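Home Issues Authors Submit Contact
Search this journal Go Advanced search
September 29, 2021 Thoa Huỳnh and Xuelian Xiao

4. What ends up on a shared table 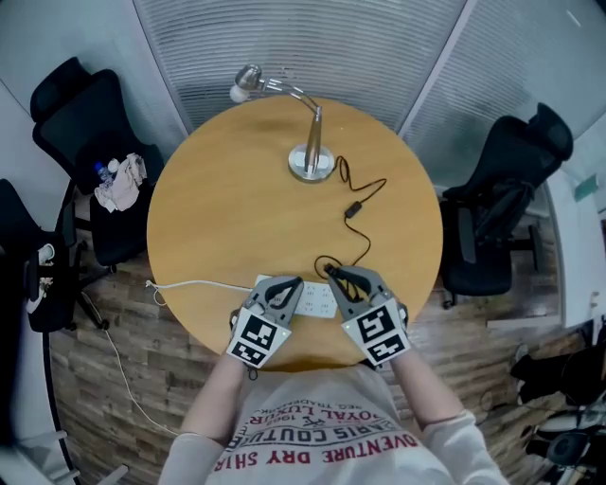

Figure 4. Round table with desk lamp and power strip, office chairs on all sides.

I went into this part of the study thinking we'd be writing about chairs. Chairs are what people complained about in the Stullside interviews, and we had pages and pages of it (armrests, mostly). But once Xuelian and I sat down with the notes from Clandovholm, the thing that kept coming up was power - where it comes from, who gets to be near it, and what people do with the cord once they've got it.

We asked 128 people to keep a short diary of the tables they worked at, and 118 of them sent it back, which I'm still pretty thrilled about. Of those, 90 mentioned a power strip at least once. And the strip was hardly ever on the floor! People put it right up on the tabletop, in reach of everybody, even when that meant giving up a good chunk of the surface. Figure 4 is a nice case. The white strip lies flat on the wood and its cable goes over the left edge and down to the floor, so anyone walking past on that side has to deal with it. The lamp is over on the far side, and its thin black cable wanders across the table in loose curves on its way to the strip.

That wandering is what I'd like to stay on for a minute. On a rectangular desk, people in our diaries ran cords along the back edge, more or less by habit. A round table has no back edge. Wherever you put the lamp, its cord has to cross somebody's space, and the diary keepers had strong feelings about this. One wrote that she'd moved her notebook three times in a morning to get away from a lamp cord and then gave up and wrote on top of it. Another just coiled the extra and set a mug on it (we got a surprising number of mugs).

Shojaei makes a related point about kitchen tables, that the cord decides the seating before the people do, and I think it carries over pretty well to offices. In the Clillby diaries 45 people said they picked their seat by the nearest socket. Light came second, and the chair itself came in a long way behind, which was a bit humbling after all those armrest pages.

I should say that we only have diaries from daytime hours. Thoa ran a small evening round in December, with the overhead lights off and just desk lamps on, and those entries read quite differently. We take them up in Section 5, along with the floor plans.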